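Subject: Re: [keyholders] Sorting the hall keys: is the plate any good?
From: Golshifteh Alipour
To: keyholders list
Time: 21:40

I've read this through twice and I'm still not sold. Quoting the bit I mean:

> The Desine plate takes everything we have now on the board, all 85
> keys, and you can see any of them at a glance. It lies flat in a
> drawer. Pridetti want 100 pounds for a cabinet that does the same
> job. I propose we buy 2 more plates and get rid of the board by the
> end of July. Rings go straight through the holes, no hooks to lose.

At a glance? I'd like to meet the person with that glance. My own experience of putting split rings through holes is that they go on nicely one at a time and then all slide into each other the moment you pick the thing up.
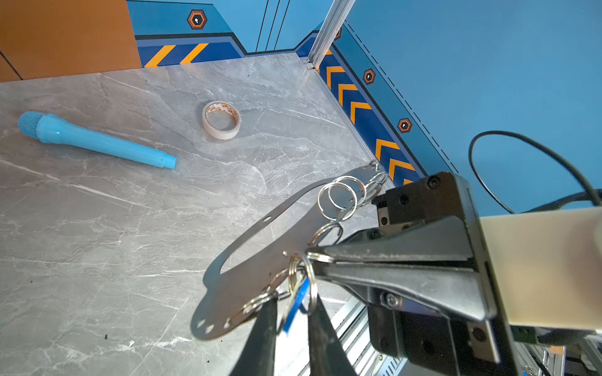
My worry is mostly with labels. A ring without a tag is just a ring, and we would be back to trying every key in the side door in the rain. Look at how many bare rings are linked together in the middle of that plate, and then at the one small blue tag hanging down from them. If every bunch had a tag I might come round. With the board there is at least a painted number behind each hook, so when something goes missing you know which one it is.

The rings bunching up is the other thing. The holes are near the rim, fine, but that big oval opening down the middle lets everything swing through and tangle. Has anyone tried taking one ring off without dragging its neighbours along? With cold hands? I've broken enough nails on split rings to have a view.

I did go and look at our page on key storage before writing, in case I was being unfair. 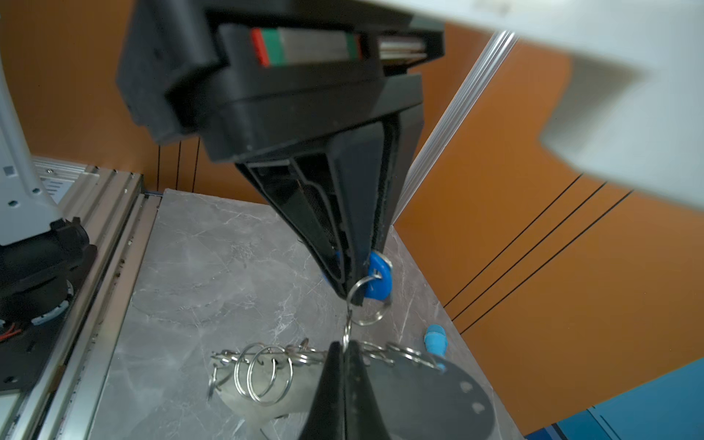
Page last changed: July, 16:20

So it has been touched fairly lately, and it still says "tag every ring" in the second line. Good advice, and I'd keep it. What it doesn't say is whether the tag should go on the ring itself or on a bit of chain. I'd say straight on the ring. Chains wrap round each other, and once two large rings have got side by side with a few short chains underneath you need a table and a good light to sort them out.

As for the money, I don't think the Pridetti price is a fair comparison. A cabinet locks. A plate in a drawer is only as safe as the drawer, and ours has been sticking open since the Huang people moved the desk. If we are spending anything I'd sooner have the drawer mended first. 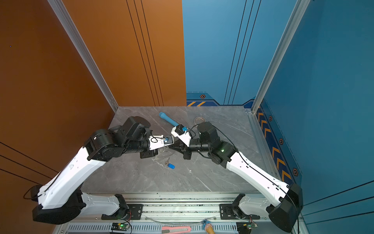
I'd also like to know who does the moving over. Last time we changed systems (the Lerura tins, some of you will remember) it was meant to take an evening and there were still loose keys in an envelope 3 months later. I'm willing to help, but not on my own and not before the tags have been written out.

My suggestion, for what it's worth: leave the board up, put the cupboard keys on the plate we already have, tag every one of them, and see how people get on. If it works I'll say so on here and you can all enjoy it.

Could whoever has the spare side door key please put it back in the meantime.

Golshifteh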